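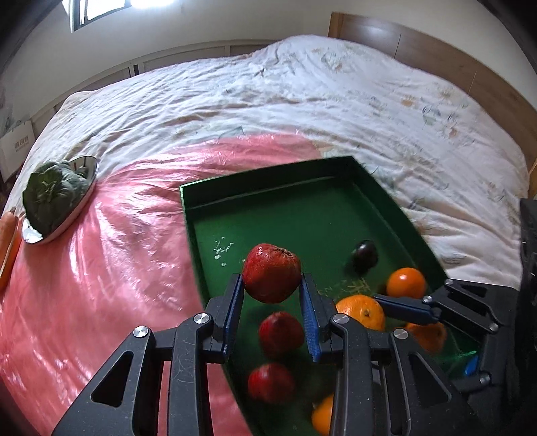
Can apples and oranges be kept in the same tray?

For short holding they can share a tray, provided both are sound and dry; for longer storage they go in separate containers, with the apples kept well away from greens and carrots.

Unit 3 handout
Household Produce: Receiving, Sorting and Holding
Odano Evening Program, Domestic Science
Course lead: Roksolana Hladun
Lab sections: Kiều Bùi

Scope

Unit 3 covers mixed fruit and vegetables from the time they leave the shopping bag until they are put away. Washing and cutting are in Unit 2. Freezing is not covered in this course. Read the section on ethylene before the lab. The lab sheet refers to it by heading and does not repeat it.

Terms

Lot: all the pieces of one kind bought at one time. Two purchases of apples are two lots, even when the variety is the same.

Holding: short storage at room temperature, normally ending the same day.

Storage: anything longer, in or out of the refrigerator.

Bloom: the pale waxy film on plums and some grapes. It comes from the fruit and rubs off with handling. A plum without bloom is still usable, but it has lost some protection against drying.

Sound: free of cuts, soft spots, mold and leaks. Surface color is a separate matter. A red apple with a speckled skin and a darker patch can be graded sound if the flesh under the patch is firm. Check by light thumb pressure beside the patch first, then on it.

Work surface

Any flat, stable area large enough to spread the lot in a single layer will do. Cover it with a clean waterproof sheet. Plastic sheet wrinkles when it is unfolded and the wrinkles hold water, so pull it flat before starting and wipe again at the end. Glossy sheet also reflects overhead light. Move the lamp, or turn the piece in the hand, when glare makes it hard to judge the skin.

Keep one side of the sheet for pieces not yet checked and the other for pieces already checked. Rejects leave the sheet at once and go into a separate bowl.

Containers

A rectangular tray with raised sides is suited to round fruit. The sides stop rolling, and one layer can be looked over without moving anything. Scuffs and scratches inside a tray hold soil. They do not by themselves put the tray out of use, but a scratched tray is scrubbed with a brush and not simply rinsed. The green tray, with its apples, oranges and plum, is at a suitable fill: part of the floor is still open, so a piece can be turned without pushing its neighbors.

Plates are suited to long or leafy items. Bunched greens laid on an oval stainless steel plate will usually have leaves hanging over the rim. That is acceptable during holding. It is not acceptable in the refrigerator, where leaves that touch the back wall may freeze.

Deep bowls are not used for plums or tomatoes in this unit. The bottom pieces carry the load of everything above them and the bruises are found late.

Ethylene

Ethylene is a gas given off by plant tissue as it ripens. Kinds differ in how much they give off and in how strongly they respond.

Apples: high output. Continue to give off the gas in cold storage, at a lower rate.

Plums: moderate to high output once ripening has started. Respond to the gas as well.

Tomatoes: moderate output. Respond to it while still green or partly colored.

Oranges: very low output. Do not ripen further after picking. High exposure can speed decay at the stem end.

Carrots: very low output. Exposure leads to a bitter taste, which cooking does not fully remove.

Leafy greens: very low output. Exposure turns the leaves yellow. Bok choy and similar greens show it on the outer leaves first.

For a short sort on an open surface the gas disperses and can be ignored. It matters in closed spaces: drawers, bags, lidded boxes, a cupboard with the door shut. Students in past sections have tended to overrate the effect on the table and underrate it in the drawer.

Order of sorting

Check the softest kind first and the firmest last. With the usual household mix the order is plums, tomatoes, oranges, apples, carrots. Greens are checked separately, since the hands should be dry for fruit and greens are often wet.

Lift one piece at a time. Grip at the widest part with even pressure from both sides, raise it clear, turn it once, and set it down. Do not drag it along the sheet or let it drop the last short distance. Most bruises on apples in the lab come from setting down.

Look at the stem end and the blossom end of every piece. For oranges, look also for a dull or sunken area in an otherwise glossy peel.
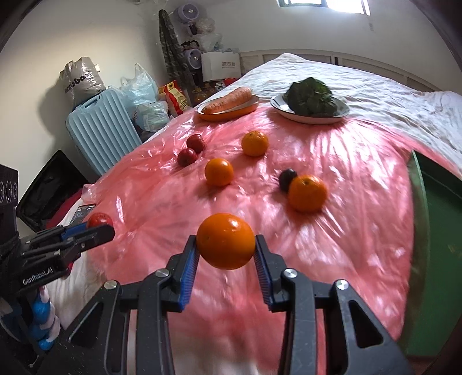
Sterport, October

Notes from the second lab section, revised by Kiều Bùi

The section worked with oranges, apples, a plum, a tomato, carrot and one bunch of greens. The points below are added to the handout because they came up in the written reports.

1. Spreading fruit straight on the sheet. With no tray, round fruit settles into the low places between wrinkles. Where two pieces rest against each other, as the plum and the orange beside it do on the pink sheet, the contact side must be checked by hand. Several reports graded the top and sides only. A contact side that has not been seen is recorded as not checked.

2. Separation by plate. The carrot lying diagonally on the orange oval plate and the greens on the round white plate are both kept apart from the loose fruit. Two plates are preferred to one. Carrots bring soil with them even after a rinse, and soil in a bunch of greens is slow to remove.

3. Piling of greens. Greens piled high in the center of a plate warm up inside the pile and dry out at the edges. For holding, the pile can stay as it is. If holding will run past the lab period, open the bunch and lay the stems side by side.

4. Tomatoes. Set tomatoes down away from hard objects. A phone on the sorting surface is a hard object with corners, and it also has to be wiped before it goes back in a pocket. Tomatoes are held stem end down if the stem has been removed.

5. Apples in a cluster. Apples may touch during holding. Turn the rear one forward before grading, or it will be missed. Two reports from this section listed fewer apples than were issued.

Weighing

Weigh each lot after sorting, without rejects. Greens are issued in bunches of 200 g, trimmed. Weigh the plate empty first and write the value down even when the scale has a tare key. The scale at the Ninh room resets itself when left alone, and a tare that is only in the scale is then lost.

Enter loss as a share of the starting weight of that lot. Do not pool the lots. A pooled figure hides a spoiled plum behind a large weight of oranges.

Holding water for greens

Stand limp bunches in 200 mL of cold water, stem ends down, leaves clear of the surface. Change the water when it clouds. Shake dry before moving to a bag. Do not stand carrots in the same container.

Putting away

Oranges: open container, cool place or refrigerator, no sealed plastic.

Apples: refrigerator drawer, in their own bag, bag left slightly open.

Plums: room temperature until they give near the stem, then refrigerator.

Tomatoes: room temperature out of direct sun. Refrigerate only when fully ripe and not needed at once.

Carrots: tops off, bagged, in the drawer without apples.

Greens: wrapped in a dry towel inside a bag, upper part of the drawer, nothing on top.

Households with a single drawer should give it to the carrots and greens and put the apples on a shelf. This was asked in both sections and will now stay in the handout.

Clearing the surface

Fold the sheet inward from the edges so that leaf pieces and soil stay in the middle, carry it to the sink, and shake it out there. Wash both faces. Hang it to dry without folds. Trays and plates are washed after the sheet, in fresh water. A sheet put away damp will smell by the next session and must be washed again before use.

Recording

Use the Nildale form, one line per lot. The columns are kind, starting weight, sorted weight, rejects, contact side checked, and where put away. Leave no blank cells; write a dash where a column does not apply. Color is not recorded in this unit except for tomatoes, which are entered as green, turning or red.

Reports are due Tuesday at the start of class. Each report should include the completed form and a short paragraph on any piece whose grade was changed after the second look, giving the first grade, the second grade, and the part of the piece where the fault was found.

Reading for Unit 4: the packet section on roots and tubers, up to the table of curing conditions. Bring the weighed plate values from this lab, as the same plates will be used.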